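The Long Way Down to Clotthorpe

My grandmother never wrote a letter shorter than four pages, and when she moved to Clotthorpe to keep house for her brother she wrote one every week, whether anything had happened or not. Mostly it hadn't. A hen had gone off laying, or the bus from Bellamy had come in late again with its heater stuck on, and everyone had climbed down pink in the face and carrying their coats.

I read them all one December, the winter after she died, sitting at her table with a pot of tea that I kept forgetting to pour. There were 343 of them. She had tied them up in kitchen string, which meant she had asked for them back from my mother at some point, and my mother had never said a word to me about it.

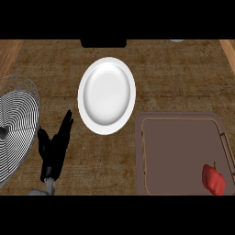
5 min read

The one I was looking for was near the bottom. She wrote it the night the river came up over the road, when she and her brother sat upstairs with the hens in a laundry tub between them — all of them behaving very well, she said, considering — and talked until morning about a boy she had nearly married. She didn't give his name. She said he had a good singing voice and terrible shoes, and that he had waited for her at the Bellamy station until the last train, and that she had been home the whole time, peeling potatoes.

I put the letter back in its place and tied the string the way she had, and then I drank the tea, cold as it was, and went out to see about the hens.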